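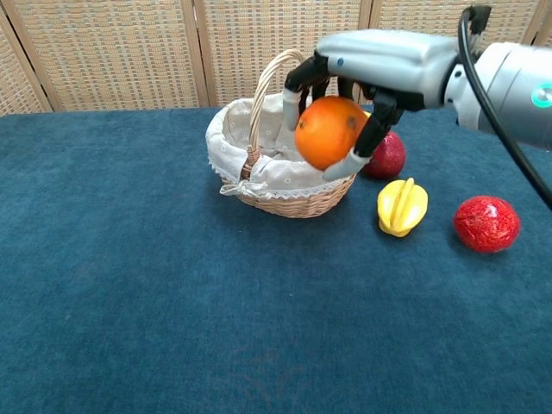 A grasp planner has to answer two questions before the arm moves: where the fingers go on the object, and which way the hand comes in. In week one we treated them as one problem. For the lab you will split them, and the Plirnar stack keeps them in separate nodes. The approach node matters most near a container. With the orange right over the basket, the wicker handle arches up behind the hand and is partly hidden by the fingers, so a planner working from one view has a gap in its point cloud exactly where a collision is likely. Treat hidden space as occupied until a second view clears it.

Planner inputs

Segmented cloud from Coste, one label per object. The arm's own points must be masked out first. Check the mask around the cable as well as the fingers.

Basket model: fit the rim as an ellipse and the handle as a separate arc. Do not use a convex hull – it closes the opening and every place pose is rejected.

Joint limits, read from the config file. Do not type them in by hand.

Scoring

Each candidate gets a contact score and a clearance score. Keep the best 32 by contact, then sort those by clearance. Clearance under 15 mm is a reject. Fabric on a rim gives noisy depth, so smooth the rim points before you fit.

Lab task

The Mallau log set has 615 grasp attempts. Run your planner on all of them and report the reject rate with and without the hidden-space rule. Hand in the code and one page of notes. Explain at least two cases where the rule changed the result.

Course contact: Gert Rampersad, Plavano Robotics Teaching Lab | Nov 23, 2019 | Back to top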